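Phromma course adds second level, new word list

August 1, 2025

13 shares

The free online course for Phromma, a constructed language with a small but steady group of learners, has a second level. The new lessons went up this week on Sosard, the site that has hosted the beginner course from the start.

Level two has 20 lessons. The first few go back over word order and the two question particles, which many learners mix up. After that the course moves on to reported speech, comparisons and the linking words used to join longer sentences. Each lesson ends with a short reading and a set of sentences to translate in both directions.

Thanakorn Sombatkul, who wrote most of the material, said the readings took the longest to finish.

"The grammar fits on a few pages," he said. "Writing a story that only uses words people have already learned is slow work. I threw out a lot of them."
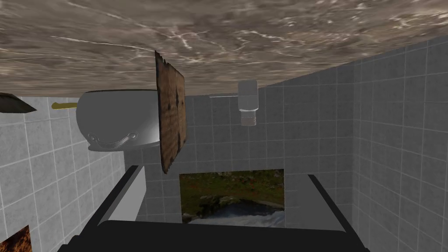 The word list has been revised as well. Older lessons gave one English word for each Phromma root, and learners tended to treat the two as exact matches. The new list gives a range of meanings for each root, with a sample sentence — the same format used in the Tundier dictionary, which many learners already keep open in another tab.

Two spellings have changed. The old forms will still be accepted in the exercises until October, when the answer checker switches over. Anyone who printed the old word list will need a new copy.

Audio is available for the readings but not yet for the translation sentences. Sombatkul said he is looking for a second speaker to record those, so that learners hear more than one voice.

The Mototstead study group, which meets online to work through the beginner lessons, plans to start on level two once its current members finish. New members can join at that point if they have completed level one or can read the last beginner story without help.

Both levels are free and do not require an account.

2 comments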